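Glove Season at Cisternas

The glove drawer at Cisternas got its May clear-out, and 10 left hands came out of it with no right hands to go with them. Mohsin Gondal has asked that the guilty parties check their coat pockets.

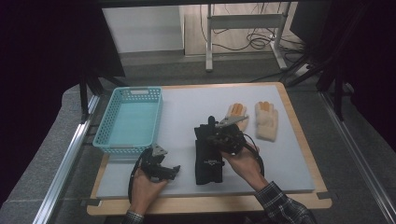 Blue basket, black pouch and a pair of knit gloves with orange fingertips.

From now on gloves go in a basket and small stuff goes in a pouch, and both live on the shelf by the back door. The drawer is for tape. If you find anything else in there after 3 p.m., it belongs to Mohsin, and you can negotiate.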